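Ticket: Erkico label printer, blank gaps on product tags
Status: Solved
Opened by: Stellan Kvam

Love this little printer! It did 600 tags for our November craft market without a hiccup. After the Curnow driver update, every third tag comes out with a white band across the photo. Text and barcode are perfect. I'm at 20 percent darkness, same as always. 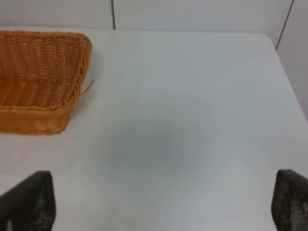 Reply from Trygve Magnusson, 9:40 am
Great write-up, thank you! A white band that skips the text nearly always points to the image buffer. Try a test print with something that has lots of fine detail. A tan wicker weave with small gaps is ideal, as any dropped line will jump right out at you. Then turn off "Fast photo" in the driver and print it again.

Stellan Kvam, 10:15 am
Fast photo off: band is thinner but still there. Getting closer! I also swapped the USB cable and tried a fresh roll. Same result with both.

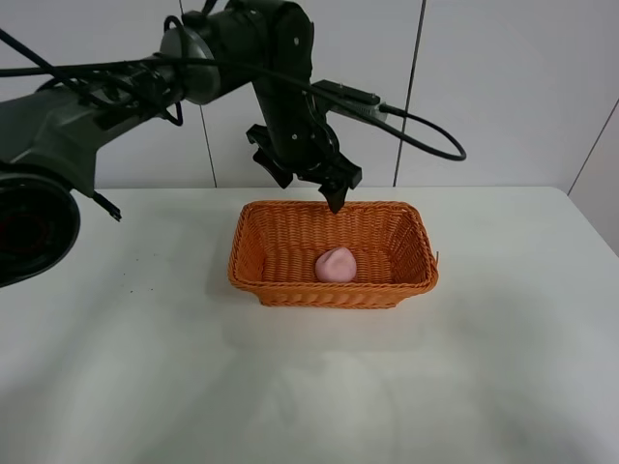 Orange woven basket on a white tabletop, under the arm.

Reply from Trygve Magnusson, 11:05 am
Thinner is really good news. Please go to Settings > Memory and change the buffer from 4 to Auto, then hold the feed button until the light blinks. Ivar Holmgren on our side saw the same thing on a Viklund laptop and that cleared it. 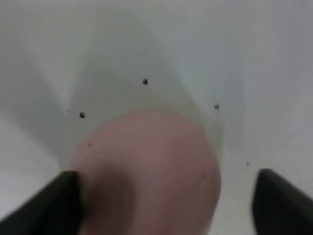 Erkico Support Digest, Issue 3

Stellan Kvam, 1:30 pm
YES! Auto buffer plus the feed button reset did it. Whole roll printed, no bands, and the photos look sharper than before the update. Fast photo is back on too. Please close this one, and thanks to Ivar as well!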